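August, after supper

Another leaflet through the door from Skirska, the third kind of paper they've used for the same promise. Heat pump, fitted in 2 days, "warmth you'll forget is there". I'm sure I would. 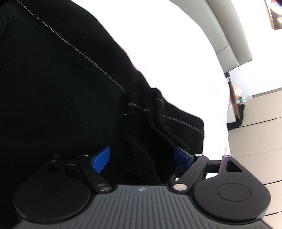
The leaflet says a house like ours could save 2,000 a year, and I have read it twice looking for the word "up to". It's in the small print, of course. We don't spend 2,000 a year on heating. I got the old bills out of the drawer to check, and even the bad winter didn't get there. My method so far has been the black knitted top with the long zip, done up to the chin, and nobody has ever rung me at teatime to sell me an extended warranty on it. I don't say it's a complete answer. The back bedroom in January is beyond any zip.

Feltarero quoted as well, last month. Their man measured two radiators out of the whole house and told me the rest would be "much the same". They aren't. The one in the hall is half the size of the others and has never got properly hot. He also wanted the cylinder where the airing cupboard shelves are, and when I asked where the towels would go he wrote something on his pad.

Then there's the Plarkasen scheme, which pays part of it if you use a fitter on their list. The list for our area has 13 firms. I rang five before lunch. One had stopped doing pumps, two didn't pick up, one could come in spring, and the last was Skirska under another name.

I'm not against it. The house on the corner of Lei has had one since last year and the box outside is quieter than I expected, though I've only stood by it in warm weather, which proves very little. I want to hear it in a frost, and see a bill.

Draught strip for the back door first. Measure the gap tomorrow, and find out what loft insulation costs before anybody else comes round with a pad.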